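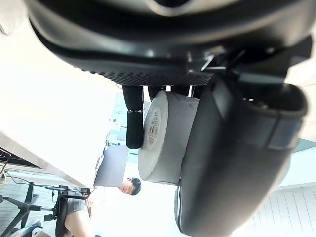
Politics | Regions

Search this site Search

2019-11-21 | By Leonardo De Luca

The coalition that has governed Trarham since September will face its first serious test when the regional assembly votes on a plan to merge the district councils of Prultberg and Lavent.

Supporters of the merger say that the two councils duplicate much of each other's work and that a single authority would have a stronger hand in budget talks. Opponents, most of them in Lavent, fear that decisions on schools and roads would pass to the larger town.

The governing parties hold a majority of 2 seats. The smaller partner, whose base is largely rural, has not told its members how to vote, and several have said they will consult local branches first.

A petition calling for a referendum has gathered 2,000 signatures, twice the 1,000 required for a debate in the assembly. The petition does not bind the government, which has said that a public vote would delay the reform beyond the next budget year.

The Donati report, commissioned by the previous administration, recommended shared services between the districts but stopped short of a full merger. Both sides now cite it. The government points to its findings on administrative costs, while the opposition quotes its warning that small communities could lose direct representation.

Amendments may be submitted until the day before the vote. One would guarantee Lavent a fixed share of seats on the new council for its first term.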